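# Bråten to withdraw mixed bowl stock from its Cisell shop

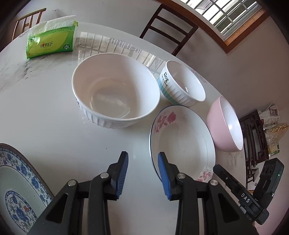
*Ribbed white bowls, a floral oval dish and a pink bowl on a marbled white table.*

31 December 2018 – Homewares seller Bråten will clear its remaining odd-lot bowls and dishes from the Cisell shop and replace them with a single stacking range supplied by Vesisent. The outgoing stock amounts to 294 pieces across 70 patterns. It includes ribbed bowls with printed lettering, one of them marked "Dog", and shallow oval dishes with rose decoration and a thin blue rim line.

Pieces will be sold singly at the front counter. No sets will be made up, and matching lids are not available for any pattern. Chipped items have been withdrawn and will go to the council's ceramics recycling stream.

The Vesisent range comprises 106 items in white and grey, graded by capacity – the largest bowl holds 300 mL more than the size below it. Delivery of the first colour is scheduled for May. Shelving at the rear of the shop will be lowered before then to take the heavier stacks.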